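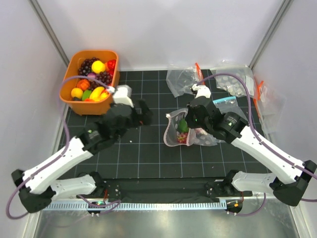

According to Sawsan Rawashdeh, a town that gives its history prize to the same people every year ends up knowing less history. She wrote this in reply to our first survey, and we took it as the starting question for our project: who gets local history awards in Pladomgate, and what kind of work do they get them for?

Background

The Pladomgate history award has been given every spring by the local history society. There is one prize for a person and one for a group, and each comes with $500 toward further work. Anyone can send in a nomination. The form is 2 pages long and asks for a summary, a list of sources, and a letter of support.

We are juniors in the local history elective. Our class visited the Qaisi Reading Room on a Monday afternoon in March to look at the old award files, and we went back after school several times in April to finish copying the information we needed.

Method

We read the files for the last 15 years. That gave us 30 winners, with one person and one group for each year. For every winner we wrote down the type of project, the part of town it dealt with, and whether the winner had won before. We sorted the projects into books and articles, exhibits, building repair, oral history, and school programs. A few fit more than one type. In those cases we used whatever the nomination letter talked about first.

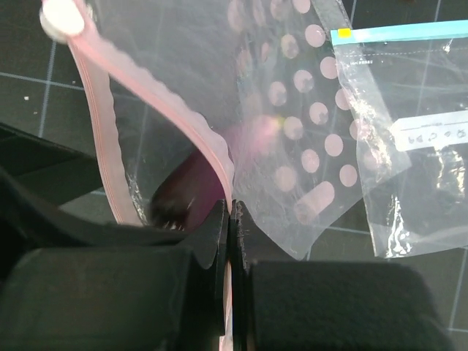
We also sent a short survey to past nominees. The response was smaller than we had hoped for, so we use the answers only as comments and did not make a chart from them.

Results

Nearly 500 pages of nomination material were in the boxes, and most of it was about books and building repair. Those two types won far more often than the rest. Oral history won twice, both times for recordings made with former workers at the Bullholm mill. School programs never won, although they were nominated.

The downtown blocks and the Bullholm side came up again and again. Pluvmont, which was joined to the town later, had a single winner, a group that mapped the old cemetery. Lutfa Nanayakkara, who was on that mapping team, told us the letter of support was the hardest part, as they did not know anyone in the society to ask.

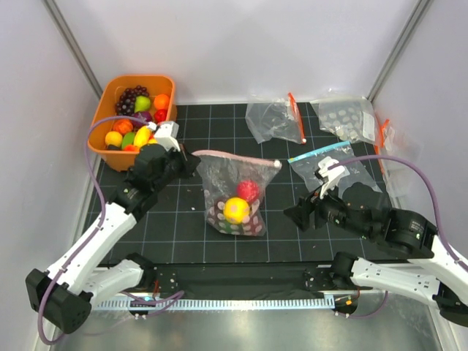
Repeat winners were less common than we expected from the survey comment. Four people had won more than once, and none had won two years in a row. So the comment was partly right about the type of work but not about the names.

Problems

The file for one year had no judges' notes, and another had the notes but not the letter. We could not tell how many nominations were turned down before the judges saw them.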